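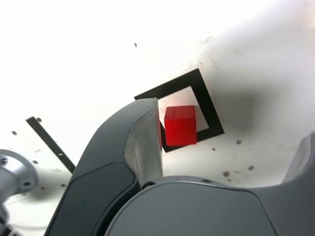 Red cube, taped square, gripper close by.

Search this site
Print this page | E-mail this page
Reading time: 4 minutes

# Zultent handheld review set

Zultent is a collection of 2,930 short reviews of games for handheld consoles. The reviews were first published on the Haltby site and are released here as plain text, with a small table of labels. The set was put together by Ó Súilleabháin.

Last updated: 2018-05-24

## What is in the set

Each review is one text file in UTF-8. The file name is the review's number, padded to four digits. Reviews shorter than 200 words were left out, and so were previews, hardware tests and anything written before a game was on sale.

The labels are in `labels.csv`, one row per review:

- `id`: the review number, matching the file name
- `platform`: the handheld the reviewer played on
- `genre`: one of 15 genres, listed in `genres.txt`
- `score`: the reviewer's mark, as printed, from 1 to 10
- `setting`: where the reviewer says they played (home, travel, mixed or not stated)

The `setting` column has 4 possible values and is the main reason the set exists. Haltby asked its reviewers to mention where they had played, and most of them did. We wanted to see whether games played on trains and buses were marked differently from those played on the sofa, horror and puzzle games especially.

## How the labels were made

Platform and score were copied from the box at the foot of each review. Genre was chosen by hand. Where a game could sit in two genres, the one named first by the reviewer was used. Setting was also done by hand, by reading the full text. A passing joke about the bus does not count as travel. A sentence such as "I finished the last chapter on the way to work" does.

If a review covers two versions of a game, the platform is the one used for most of the play time. Where the review does not say, the column is blank.

## Known problems

- Scores bunch up between 6 and 8. Very low marks are rare.
- Role-playing games are over-represented and sports games are thin.
- Some older reviews lost their accents when Haltby changed its publishing system. These have been left as found.
- Half marks were dropped by the site in April and rounded up in the printed box, but the text of a review may still mention the old mark.
- Many reviews give away the ending. There is no spoiler flag.

## Files

 reviews/
 labels.csv
 genres.txt
 splits/train.txt
 splits/test.txt

The split is by game, so two reviews of the same title are always on the same side. Please keep it that way if you make your own.

## Loading

Any CSV reader will do. Commas inside a field are quoted. Drerkar, the small script we use for word counts, is in a separate repository and is not needed to read the files.

## Terms

Free for study and teaching. Haltby keeps the rights to the reviews themselves, so do not republish them in full. Short quotations are fine with the review number given. Corrections to the labels can be sent through the issue tracker, one review per issue, with the `id` in the title.

Print this page | E-mail this page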